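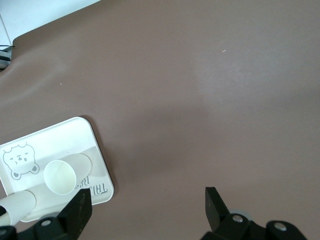 White tray with bear drawing, on a taupe-brown surface.

Last updated: December, 16:30

Vonduvine opens its table room in Calley
By Margareta Chiriac

CALLEY, December – Vonduvine, the small maker of trays and table covers for families, is opening a room in Calley where visitors can try its things before they buy them. The room has 19 tables, and each one is laid differently, from a full family breakfast to one tray on a plain brown surface.

The idea came from letters of our customers. Many of them wrote that they cannot judge a tray from a catalogue page. They want to put it down, turn it a little, and see if it suits the table they have at home. In Calley they may do this as long as they like, and they may also bring their own cups and plates.

The bear tray will have its own place in the room. It is white plastic, with rounded corners and a low rim, and the bear is drawn in thin grey lines with two small round ears. We have kept the drawing quiet on purpose. Parents told us that they have enough bright colours in the kitchen already, and the children seem to like the sleepy face.

"I wanted a tray which can stay on the table after the meal is finished," said Margareta Chiriac, who founded Vonduvine and writes these notices herself. "In my home it holds pencils in the afternoon and toast in the morning. I am not strict about it."

The furniture was made by Pascu, a joinery workshop in the same street. The lamps come from Jotulix, and they can be moved, so that visitors see a tray in side light as well as from above – a pale tray looks quite different in the evening.

For the opening, 1000 bear trays have been prepared. Each household may buy up to 4 of them. Groups from nurseries are welcome in the mornings, but we ask them to write to us two weeks before the visit.

Entrance is free. Questions from the press can be sent to Margareta Chiriac at the Vonduvine office in Calley.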